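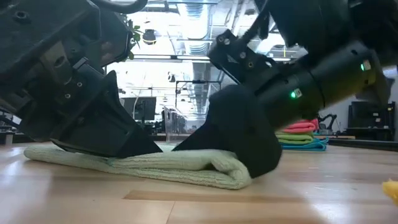 1/ Wednesday night at the Ekstead shared shop. Two-arm towel folder, still on the towel part. Pale green one under both grippers. The left finger holds the middle and the right one presses the folded end.

2/ Moved both arms onto one black extrusion frame in September. Rima Mahasneh cut the mounting plates. The arms can now meet over the middle of the table, which the old Joler stand never let them do. 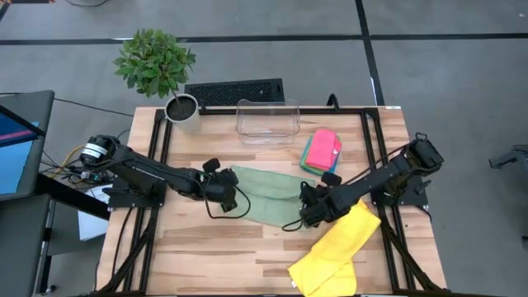
3/ Yellow is the hard one. The wrist view helps when the fingers are right at the edge of the cloth.

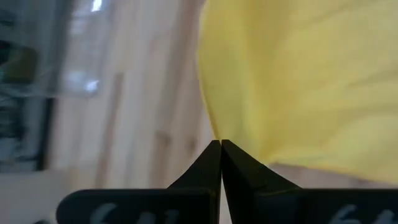
The edge finder runs at 30 frames a second and was trained on 1,264 stills I labeled myself. It still mixes up a fold and a hem.

4/ Next job is the clear bin. Turquoise towel, left arm swinging over toward it. 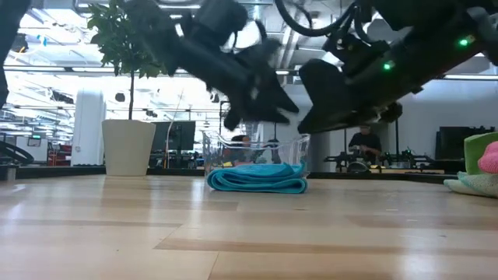 5/ Log is at 776 tries, 11 of them tonight. Code goes up under Numa once I clean out the test scripts.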